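Household and workshop robots: frequently asked questions
Last updated 04/06/2022

Home > Help and advice > Robots > Questions

General

Can I buy a robot that does the housework?

No, if by housework you mean the lot. You can buy machines that each do one job. Floor vacuums and floor mops are the ones that sell, and lawn mowers do well if your garden is fairly flat and fenced. Window cleaners that stick to the glass exist and are slow. After that the shelf gets thin.

A single machine that goes from room to room, picks things up and puts them where they belong is still a research matter. There are demonstrations of it. There is nothing we could put on our hire list and expect to come back without a complaint.

What counts as a robot for this page?

Anything that moves something by itself and adjusts to what it meets. A washing machine is left out. So is a dishwasher, although between them those two have taken more work out of the house than anything else on this site.

Who is this page for?

Customers of the Trollby hire counter, small workshops that ask us about arms, and people who have read a news story and want to know whether to wait before replacing the tumble dryer. (Don't wait.)

Around the house

Can a robot vacuum manage stairs?

It can stop at the top of them. The ones we hire out have sensors underneath which see the drop and turn back. They will not climb. If you live on two floors you carry it up, or you have two.

Will it cope with cables, socks and pet bowls?

Newer ones are better at going round things. Thin charging leads are still a problem, and so are tassels on rugs. Pick up before you run it. Most calls to our counter about a stopped vacuum end with somebody pulling a lead or a hair bobble out of the brush.

Can a robot load the dishwasher?

In a laboratory kitchen, with known plates, slowly. In your kitchen, no. A rinsed dinner plate is a fair object for a gripper because it is stiff and always the same shape. A glass is harder. A fork lying under a bowl with porridge in it is harder again. The machine also has to decide where each piece goes, and families argue about that without any help.

Can a robot cook?

There are machines that stir, weigh and heat in one pot, and they work well within that. You still peel and chop, and you still wash up. Arms that hang over a hob and copy a chef have been shown at trade fairs for years. We have never had one in for repair, so we can't tell you how they last.

Can a robot clean a bathroom?

Public toilets have been cleaned by trial machines on a fixed route. A home bathroom is small, with pipes and corners and things standing on every ledge. Not yet.

Can a robot iron?

There are cabinets and inflatable forms that press a shirt with hot air once you have dressed the form yourself. They do a decent everyday shirt and a poor collar. Moving an iron over a flat cloth is not very hard for an arm. Getting the cloth flat is the job.

In the workshop

Are workshops further on than homes?

A good deal further. A workshop can bend itself to suit the machine. Parts arrive in a tray, the same way up, under the same light, and nobody's child is standing in the way. Arms have been welding, palletising and loading presses for decades on those terms.

Trouble starts when the parts come mixed in a bin, or when the work changes every day. Bin picking can be bought now and does work for many hard parts. Ask to see it done with your own parts before you sign anything.

We are a firm of five. Is an arm worth having?

Sometimes. The Virk bench arm on our list is mostly hired by firms of that size, usually to feed a lathe or to put lids on tubs. It pays if one person is stood doing the same movement for most of a shift and the parts hardly vary. It does not pay if you would be setting it up afresh every morning. Allow 3 days for setting up and training, and don't promise a customer anything during them.

Does it need a cage?

That depends on the whole job, including the tool on the end and the thing it is holding. An arm that is sold as safe to work beside is no longer safe to work beside with a knife on it. You need a proper risk assessment for your own site. We can give you the name of an assessor but we don't do them.

Can an arm sew?

It can hold and carry. Sewing machines that run a fixed pattern on clamped cloth are old and good. Making a whole garment from loose pieces is still nearly all done by people, with a few exceptions such as simple mats and towels, where the edges are straight.

How loud is it?

The arm itself is quiet. Any compressor behind an air gripper is not. Put it in the next room if you can.

Cloth and laundry

Why does everyone ask about folding?

Because it comes round every week and few people like it. It was the most common question in our January customer survey, with 58 people writing it in by hand under "anything else".

So can a robot fold laundry?

Some can fold some of it. A towel or a square napkin, laid out by a person first, can be folded by a research arm fairly often. Start with a heap from the dryer and the results drop. The machine has to find an edge, get hold of one layer without taking two, and shake or drag the rest out flat. People do this by feel and with both hands, generally while looking at something else.

Industrial laundries have feeders and folders for hotel sheets, and those are fast. They take up a room, and in many of them a person still clips the corners in.

What is so hard about a plain white sheet?

A cup looks like a cup from most sides. Cloth has no fixed shape, so what was learnt from the last heap may not fit the next. White on white gives a camera very little to go on either: a fold, a hem and a soft shadow can all pass for one another. And when the gripper has hold of a piece, the cloth itself can fill much of a wrist camera's view.
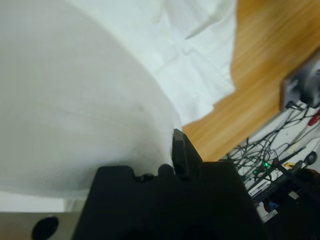 Yatziri Zavala wrote in to disagree with us on this answer. She thinks we make too much of the seeing and too little of the touch. In her view a machine with good eyes and numb fingers will go on picking up two layers for ever, and she would rather see money spent on fingertips than on cameras. She also says that people who want folded sheets could stop folding them, as she has, and put them straight back on the bed.

We have left our answer as it was, but the point about fingertips is fair. Most grippers that we handle can tell how wide they are open and how hard they are squeezing. Few can tell one layer of cotton from two.

Which cloth jobs are closest to being ready?

Sorting by colour and carrying a full bag from one place to another. Folding flat towels comes next. Fitted sheets, duvet covers and anything with sleeves inside out are a long way behind. Pairing black socks is easy to describe and we have not seen it done well.

Should I hold on for the Zudora folding cabinet?

We get asked weekly. The Zudora takes shirts and towels that you clip in one at a time, and it drops them out folded at the bottom. It won't take sheets, baby clothes or anything very large. We have had one on the counter as a trial and the folds were neat. Clipping in took our staff nearly as long as folding by hand. It is not on the hire list at present.

Buying and hiring

What can I hire from you today?

The Dirkora floor vacuum and floor mop, the Virk bench arm with a two-finger or a suction gripper, and in season one lawn mower. The minimum hire is 4 days for floor machines. Arms go out by the month.

Do you hire out anything that folds?

No.

What should I ask a seller before I spend money?

Ask for a video with no cuts in it, at normal speed. Ask how often a person had to step in. Ask whether somebody out of shot was steering, as a good many demonstrations are driven by a person with a pair of handsets, and there is nothing wrong with that provided they say so. Then ask what happens when the part is dropped. If the seller has no answer to the last one, go home and think it over.

Will prices come down?

Floor machines already have. Arms have too, though the arm is often the smaller part of the bill once you add the gripper, guarding, stand and the hours spent getting it going.

When will there be a proper home robot?

We don't give dates. Earlier versions of this page did and we have had to take them out.

Can I return a machine early?

Floor machines, yes, and we refund whole unused days beyond the minimum hire. Arms, no. Empty the dust box before you bring a vacuum back, please, and send the charging dock with it. Docks left at home are charged at the full replacement price until they turn up.

My question isn't listed.

Ask at the counter or use the contact form. Answers that come up often get added to this page.

Back to top | Hire terms | Contact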